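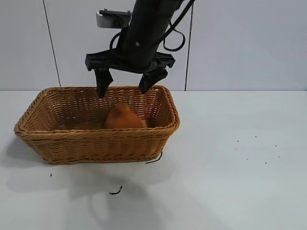
Two grippers, one basket: our 600-pick face-off is under way

11/11/2021

If you've popped into the workshop at Jeladton lately and wondered why we're all hunched over a wicker basket, I can finally tell you. We've started the big gripper comparison! It's been on my list since last December, and I've been itching to write about it.

The plan is simple enough. We have two grippers on loan, the Ravn and the Prurko, and each gets 600 goes at lifting something out of a basket and putting it down again. Both have two fingers and both bolt onto the same arm, so I can swap them over in 10 minutes (my first attempt took most of a morning, but we'll leave that there). The controller stays the same throughout, and so does the camera, which I've clamped down so firmly that I may never get it off again.

Why a basket? Well, our old tests used a flat tray, and pretty much anything can pick up a block from a flat tray. A basket has sides. The fingers have to come down past the rim without catching it, close on something they can only just get round, and come back up the same way. Put a soft, squashy thing in there and it gets harder still — squeeze too little and it slips, squeeze too much and you've got a fistful of wicker as well.

I'm scoring each go as a clean lift, a second-try lift or a miss, and I'm keeping a separate column for bumping the rim. I did wonder about using 3 different baskets, but that would have kept us here until spring, so one it is.

So far I've only got early numbers and I'm not sharing them, however nicely the people at Dondiseck ask (they wrote the controller software, and they do ask nicely). What I will say is that the wide finger opening is lovely for big soft things and a bit of a pain near the corners. I've already changed the approach angle once and had to start the count again, which hurt.

The full results will go up on the project page in December, along with the log files for anyone who fancies digging through them. If you've got a favourite awkward object you'd like me to try next, drop it at the front desk with a note on it. Nothing sticky, please!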